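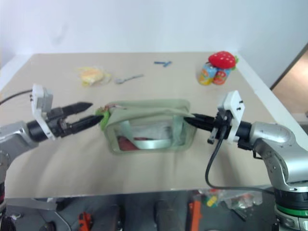

Unit 5: Costing a two-arm handling cell
Handout for the planning and budgeting session

Read this before the session and bring a calculator. The task sheet is at the end.

1. Start with the job

Most poor equipment requests begin with a machine. Someone has seen an arm they like and writes the case backwards from the catalogue. In this unit you write down the job first, in one sentence, and cost only what that sentence needs.

Our job sentence is: "Hold a soft zipped pouch at both ends and work the zip." It sounds small. It rules out a single arm unless you also pay for a clamp or fixture, and a fixture that suits one pouch may not suit the next. Soft goods sag and crease, so the holding point moves. Put a line in your plan for that.

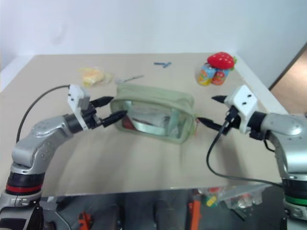
Figure 1. Two arms at the bench, one on each side of a green pouch with a clear front.

2. What goes on the list

Students usually remember the arms and the grippers. The items below are the ones left off most often:

Mounting brackets between wrist and gripper
Cables, and something to keep them clear of the work
Bench, bench covering and fixing to the floor
Spare gripper fingers
Wrist cameras and their mounts
Test items, including replacements for the ones that wear out
Storage for the test items
Staff time for setting up

Look at the cables in Figure 1. Each gripper has its own, and each needs enough slack for the arm to reach across the bench. Slack cable hangs, and a hanging cable can catch. Cable guides are cheap when bought with the arm and a nuisance to add later, so ask for them on the first quotation.

Brackets are a common gap. A gripper from one supplier seldom bolts straight on to an arm from another. In the worked budget the brackets are priced as made parts, 2 fitted and 2 spare.

3. Grippers and fingers

Fingers deserve a line of their own. They touch everything, they get knocked, and the shape that suits a box may be wrong for cloth. When you compare quotations, ask three things: can the fingers be changed without taking the gripper off, what does a pair cost, and how long is delivery? 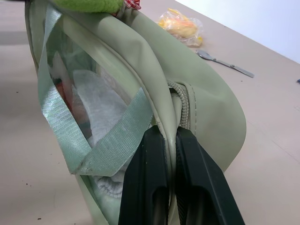

Figure 2. Gripper fingers on a fold of fabric by the zip, seen from the wrist.

A wrist view like Figure 2 costs extra. You pay for the camera, the mount, another cable and a port on the computer to take it. Decide early. If the job depends on seeing a zip close up, the wrist camera belongs in the main budget and should not sit under "optional".

4. Comparing quotations

The session uses two quotations, from Findov and Stefanou. They are laid out differently on purpose. Findov quotes one price for the whole cell, with delivery to the Tovside site included. Stefanou quotes part by part and leaves out delivery and training. Before you compare them, copy both on to the same sheet, line by line, and mark every line that one has and the other lacks. Ring up about the gaps - do not guess.

The bench, bench covering and test items come to £2284 on the worked sheet. Keep them under a separate heading. They are bought from ordinary shops, they need no quotation, and they can be ordered while the larger purchase is still waiting for approval.

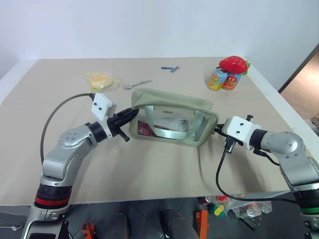
Equipment Planning Group, Kukham College

5. Timing

Set aside 55 working days from order to first use. That covers approval, delivery, fitting and safety checks. An order placed in January has to be paid for and received before the budget year closes, so count backwards from the closing date and leave a margin.

Plan the bench time as well. Pouches, tins, cutlery, bagged food and soft toys are all cheap to buy, but somebody has to set them out and put them back between runs. On the worked sheet this is entered as technician hours, one row per week.

6. Task for the session

Work in pairs. Write your own job sentence for a different soft item. List everything needed to do it, using section 2 as a check. Mark each line as one-off or yearly. Then choose one line to cut and write a short paragraph on what the cell could no longer do without it.

Hand in one sheet per pair. Put the job sentence at the top, with the one-off total and the yearly total beneath it. Show delivery as its own line, even where a supplier has included it in the price.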